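Home | Projects | Reports | Grants | Contact
Search this site Enter keywords Go
Last updated: September 2021

Miranda Valley Seed Library – Progress Report to the Bralska Fund
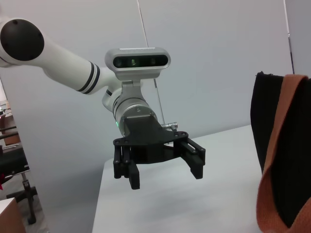
The grant covers two years of work to collect, clean, store and lend vegetable and grain seed in the Miranda valley. This report covers the months since our last one in January. Spending is in line with the budget except where noted under Costs.

Collection

We now hold 3409 packets, all labeled and entered in the catalog. Most are beans, squash and flint corn. The weak spot is still onions and leeks. They need two seasons to set seed, and the growers who planted them for us lost part of the crop to a wet spring. We have asked two farms on the Skunanard side to try again on higher ground.

Cayetano Nieto visited growers from March to July and wrote down what they told him about each variety: when it goes in, how it stores, what it is cooked with. Several beans we had listed as separate are the same bean under different family names. We have kept both names in the catalog and linked the entries. Borrowers ask for the name they grew up with.

Germination tests

We tested 84 lots this period. Four fell below the level we set in the grant plan, all of them old parsnip and carrot seed donated in paper envelopes. Those have been taken off the lending list. The remaining lots passed, though two of the peppers were slow and will be tested again before the lending season opens.

Testing takes longer than we planned. A tray of beans can be read in a week, but the peppers tie up the warm shelf for three. We would like to buy a second heat mat out of the supplies line, and ask the Fund to confirm that this is allowed.

Lending

About 300 households borrowed seed this spring. Returns are due after harvest, so we can't report a return rate yet. Early returns of peas and lettuce have come in clean and dry for the most part. The squash will be harder. Where growers planted more than one kind close together, the seed will have crossed, and we can't lend it out under the old name. Mackenzie MacDonald has rewritten the borrower sheet with planting distances on the front and a short section on hand pollination on the back.

The spring seed swap was held outdoors. We posted the date in the Meta group that most valley growers already use, and put paper notices at the feed store and the clinic. Next year we will post earlier – several people from the upper farms heard of it only afterward.

Storage

The cold room ran without a fault until July, when the door seal began to leak. It was replaced within the week. Humidity went above our limit for two nights. The jars are sealed and we don't expect any harm, but we pulled a few lots from the top shelves for early testing.

Costs

Postage and jars are over budget. Jar prices went up twice and we bought ahead. Travel is under budget by a larger amount, as many of the spring visits were combined. We ask to move the difference from travel to supplies.

Next period

Cleaning starts with the beans and runs until the corn is dry enough to shell. After that we will print the new catalog, finish the second round of pepper tests and begin a duplicate set of the grain seed for storage at Skunanard. The duplicate set was due to start this summer and is behind – the room there still needs shelving. A date for the shelving will be sent to the Fund as soon as the builder gives us one.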